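机器人辅助缝合练习操作规范：体外组织缝合与打结

适用对象：参加特拉努姆（Trarnum）培训中心机器人辅助手术基础课程的学员、带教人员及设备管理人员
版本日期：2021年7月5日

一、目的与适用范围

本规范规定在体外组织上使用双器械进行缝合与打结练习时的准备、操作、停机及收尾要求。普拉尔特代尔（Praltdale）训练室的全部缝合课程均应执行本规范。自动缝合程序的调试与试运行，凡使用同一套设备和同类组织的，亦按本规范执行，另有专门规定的从其规定。

本规范不适用于临床手术，不得作为临床操作的依据。练习用器械一经登记为训练用途，任何情况下不得转入临床使用。

本版替代6月发布的试行稿。主要修改为：明确器械不得在视野外移动；增加断线与残线的处理要求；将双机械臂同时运动的速度限制由建议改为强制。

二、人员资格与职责

每个操作台应配备操作员与台侧监护员各一名。操作员须完成主控台基础课程，并通过移物与持针两项考核。监护员负责观察机械臂外部运动、更换器械及执行急停，练习期间不得离开台侧，不得兼任记录以外的其他工作。

带教人员可同时指导两个操作台。超过两个时，应另行安排带教人员到场。

操作员与监护员之间采用复述制。操作员发出“换器械”“进针”“停”等指令，监护员复述后方可动作。“停”为例外，监护员听到后立即停机，无需复述。任何在场人员均有权喊停。

三、练习前准备

1. 设备检查。接通电源后，等待系统自检结束。自检未通过的，不得以重启方式跳过，应记录故障代码并报设备管理人员。

2. 器械检查。逐件检查器械腕部的转动、俯仰及钳口开合。腕部关节应转动平顺，销轴与紧固件无松动、无外露毛刺，钳口闭合后应对齐。器械剩余使用次数不足3次的，不得用于完整课程，可用于单项示范。

3. 器械登记。核对器械编号与登记表。登记表由梅恩齐斯（Menzies）管理系统生成，打印后置于台侧，课后归档。

4. 组织准备。组织垫应平整固定于托盘内，表面保持湿润，边缘不得悬空。切口由带教人员预先制作或标记，切口走向应与两支器械的进入方向协调，避免操作员以极端腕角进针。

5. 缝线准备。缝线长度以能完成本节练习为限。线过长时，尾段易在切口周围堆叠，并可能绕入腕部关节。初学者宜使用较短缝线，分段完成。

6. 影像检查。镜头应清洁、对焦于切口平面。操作员确认两支器械的钳口均在视野内之后，方可启用主从跟随。

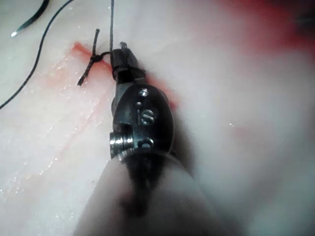

四、基本操作规则

（一）视野规则

器械尖端应始终保持在视野之内。需要调整镜头时，先停止两支器械的运动，再移动镜头。器械移出视野后，不得凭记忆将其收回，应移动镜头找到尖端后再恢复动作。

视野内存在缝针而暂不使用时，操作员应能随时说出针尖的朝向。无法确认针尖位置的，按失针处理，见第六部分。

（二）持针规则

持针器应夹持针体弧段，避免夹持针尖或线尾连接处。持针位置一般在针体距线尾端三分之一处，可依组织厚度调整。持针后先在组织上方确认针弧平面，再接近切口。

传针时，接针一方夹稳后，交针一方方可松开。两支器械不得同时处于松开状态。传针应在切口上方的空旷区域进行，不得贴附组织表面。

（三）进针与出针规则

进针时，针尖应尽量垂直于组织表面，顺针弧旋转腕部，不得以平移动作推针。感到或看到组织被明显牵起时，应退针重进。由于多数训练系统不提供力反馈，操作员应以组织形变和缝线张紧程度作为受力判断的依据，并在课程早期养成观察习惯。

两侧进针点与切口缘的距离应保持一致，相邻两针的间距应均匀。出针后，顺弧度将针拔出，不得夹持针尖强行牵拉。

（四）牵线规则

牵线应沿组织表面方向进行，避免垂直向上提拉。牵线过程中，另一支器械可轻压出线点旁的组织作对抗，但不得夹碎组织。线尾留置长度应便于打结，过长者先行修剪。

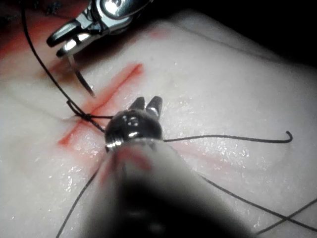 五、打结步骤

1. 整理缝线。打结前应将缝线理顺，使长线端与短线端分列切口两侧，交叉或打圈的线段应先行解开。

2. 绕线。一支器械夹持长线端，在另一支器械的钳口周围绕线。第一结绕两圈，以后各结绕一圈。绕线时由两支器械协同运动，不宜仅靠一侧大幅度画圈。

3. 夹取短线端。绕线后的器械张开钳口，夹取短线端。张开幅度以能夹住缝线为限，以免线圈滑脱。

4. 收紧。两支器械沿相反方向平稳牵拉，使线结平贴组织。以切口两缘对合为度，组织发白或起皱即为过紧。

5. 重复。反向绕线完成第二结和第三结。每个线结共打3个单结，方向交替，形成方结。

6. 剪线。剪线前确认剪切对象为线尾，并确认剪刀尖端后方无其他缝线。连续练习时，长线端可暂不剪断。

禁止以钳口反复夹持同一段受力缝线。缝线表面起毛、压扁或变细的，该段不再作为承力段使用。

六、异常情况处理

缝线缠绕器械。立即停止牵拉，松开另一端缝线，由操作员缓慢退出缠绕部位。两次尝试未能解开的，由监护员在停机状态下剪断。

失针。停止全部运动，保持器械与镜头现状。先在画面内查找，再由监护员目视查找托盘及台面。找到之前，操作台不得清理，组织垫不得移走。

断线或线结松脱。取出残线，记录断裂位置，重新进针。残线不得遗留在组织表面供后续练习使用。

器械相碰。轻微接触可由操作员后退调整；发生持续抵触或异响的，监护员应执行急停，检查腕部和钳口后方可恢复。

画面延迟或冻结。操作员双手离开主控手柄，监护员执行停机。恢复后应重新完成第三部分第6项检查。

七、自动程序的附加要求

由程序控制器械完成全部或部分缝合动作时，除执行前述各项外，还应符合下列要求：

首次运行新程序，应在无针状态下完整走完动作轨迹。带针运行时，操作员应将手置于接管装置处，随时准备转为人工控制。

两支机械臂同时运动时，应启用限速模式，限速值由设备管理人员设定并锁定，操作员不得自行更改。

程序版本、运行起止时间、人工接管次数及接管原因应如实记录。人工接管属于正常安全措施，不得作为扣分项目，也不得因追求完整运行而推迟接管。

用于采集影像及运动数据的练习，应在记录中标明组织类型、缝线规格和切口编号。失败的缝合应与成功的缝合一并保存，不得筛除。

八、收尾与记录

练习结束后，先张开并清空两侧钳口，再将器械伸直退出。缝针清点数量应与领用数量一致，清点由监护员执行，操作员签字确认。缝针及刀片投入锐器盒，组织按生物废弃物处理。器械腕部缝隙中的组织碎屑和残线应在当日清除，晾干后入柜。

课程记录应包括操作员与监护员签名、器械编号、完成针数、异常情况及处理结果。评分采用布拉顿（Bratton）缝合练习评分表，共39项，学员须在考核前取得全文并自行对照练习。评分表中有关安全的条目实行单项否决。

九、附则

本规范由特拉努姆培训中心负责解释，修改意见可书面提交至训练室设备管理处。操作台旁应张贴第四至第六部分的节录，节录与全文不一致的，以全文为准。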